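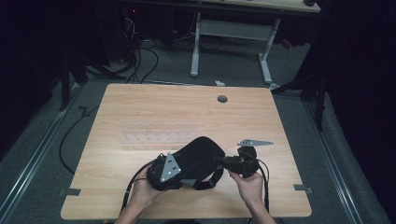 Londcombe Workrooms
Minutes of the Users' Meeting, held in the back room, Vorkwood Buildings
2020-12-08

Present: seven users, one of them on the telephone and audible when the kettle wasn't.
Apologies: two. A third sent apologies for the previous meeting, which were accepted.

1. Minutes of the last meeting
Agreed as a true record, with one correction. Under "Lighting", for "the room is restful" read "the room is dark". The member who had called it restful wished it noted that both words were used.

2. Matters arising
The draught strip for the door has been bought. It has not been fitted. The person who bought it understood that buying it was the job.
The second key has come back. It was in a coat.
The light bulbs are carried forward to January, for the third time.

3. Cables
This took most of the evening, as it generally does.
The heap under the far desk, the one on the white metal frame, was discussed at length. It was put to the meeting that nobody present could say where any one cable in it began. Two members disputed this and were invited to go and point. They came back after some minutes and the discussion moved on.
The little red light down there came up again. The last time somebody traced it and switched it off, the telephone stopped working for a morning. Agreed to leave it alone and to put a label beside it saying so.
The long black cable that runs over the carpet and under the edge of the table was felt to be a separate matter. Suggestions were a rubber cover, tape, and stepping over it. Tape was ruled out on account of what tape did to the old carpet. The rubber cover was favoured by those who have tripped and thought excessive by those who haven't.
Agreed: price a rubber cover. Buy one bag of cable ties (54 to the bag, from the shop on the corner) and spend an hour under the far desk before the January meeting. Three people have offered, one of them before hearing what it was.

4. The carpet
Still grey. Nirnach Flooring quoted £431 to lift it, clean beneath and lay it again, with the furniture to be moved by us beforehand. The general view was that if we could move all the furniture we should be tempted to clean the floor ourselves. Quotation declined with thanks.
In the meantime, members are asked to pick up paper. A white scrap near the table was mentioned and everyone agreed that it ought to be picked up. The vacuum cleaner is in the cupboard, behind the folding chairs, where it has been since the spring.

5. Headset
The black headset is to be lifted with two hands, one under the padded front and one at the back strap. The metal brackets are not handles. One of them comes to a point, and a jumper has already suffered.
Its cables are to be gathered up before it is carried anywhere. It was asked whether it could have a hook on the wall. A discussion of hooks followed and was brought to an end by the chair. Someone will look for a shelf.

6. The table 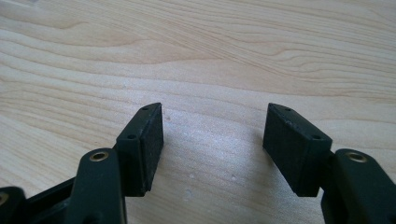

4 min read

Members will remember that the table with the pale top came from Mészáros Joinery at £549, delivered, and that the spending of this sum was not universally enjoyed. The meeting was asked to consider how to look after it.
The grain has its admirers. One member finds the wavy part very handsome and would like it kept clear of mugs. Another said the darker patch running across it looked like a stain and had spent part of an afternoon on it with a damp cloth. It was explained that the patch is the grain. The member accepted this but thought we might have been warned.
The question of oil or wax was raised. As the top already has a bit of a shine where the light falls on it, the feeling was against putting anything on until Mészáros have been asked what is there now. The secretary will write.
Specks: there are a few. Two pale ones have been seen at close quarters, and a dark one. It was asked whether these were crumbs, dust or damage. A fingernail was suggested as a means of finding out. No motion was required.
The grommet hole is for cables. Pencils will go down it, and have.
The grey clips along the edge hold the top to what's under it and should be left as they are. Anyone who finds one loose is to tell the secretary and resist the urge to improve it.
Agreed: soft cloth, no spray, no mugs without a mat. Mats to be bought. There was a short vote on cork against felt, which cork won by one.

7. Money
There is £700 in the account. After the cable ties, the mats and possibly the rubber cover there will be slightly less.

8. Any other business
The milk. It was agreed that whoever finishes it buys it. This was also agreed in the summer.
A member asked for the chairs to be stacked facing the same way. Nobody could say which way they face at present.

9. Next meeting
In January, same room, date to be sent round. Members arriving early are asked to put the heater on, and members leaving late to turn it off.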